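4.2 How households speak of the everyday meal

We turn now to the part of the study that gave us the most pleasure to write up, namely the long answers people gave when we asked them what they call the things they cook and eat with. The Florkotby survey reached 1000 households, and of these 829 returned the booklet with the open pages filled in, often well past the lines we had provided (one reply ran on to the back of an envelope, and we were very glad to have it). As Fabbri and Marino noted in their earlier work on Melura, people will happily tell you the proper name of a dish, but the name of the thing it is served with has to be coaxed out of them over a cup of tea.

What struck us first was how many homes had a word of their own for the tool used to serve rice. Some borrowed a word from a grandparent's language, some used the word for a small oar or a bat, and a good many simply said "the rice thing" and trusted that everyone at the table would know. We had expected the family words to fade in younger households, and in Melura they did, a little. In Florkotby they held on stubbornly - and in several homes it was the children who corrected their parents on the booklet.
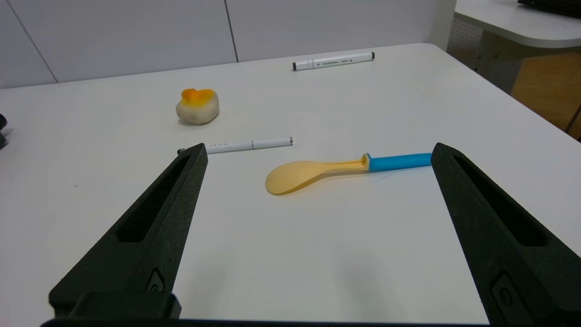
Figure 6. A rice paddle with a pale yellow bowl and a blue handle.

The second thing we noticed was that a word tends to stay with the job, even when the tool is changed for another. A household that had given up its old ladle years ago would still call the new one by the old one's name, and would be quite surprised to be asked why. Agata Marino, who carried out the November visits, writes warmly in her notes of a kitchen where three different spoons answered to the same word, depending on what was in the pot that evening.

We would not wish to lean too heavily on any of this. The booklet was long, and those who filled in the open pages were no doubt the ones who enjoy talking about food. Even so, the pattern is steady enough that we take it up again in Section 5, alongside the replies on bread and on soup.

Contact: Gianni Fabbri, Dandis Papers | © Dandis | Back to top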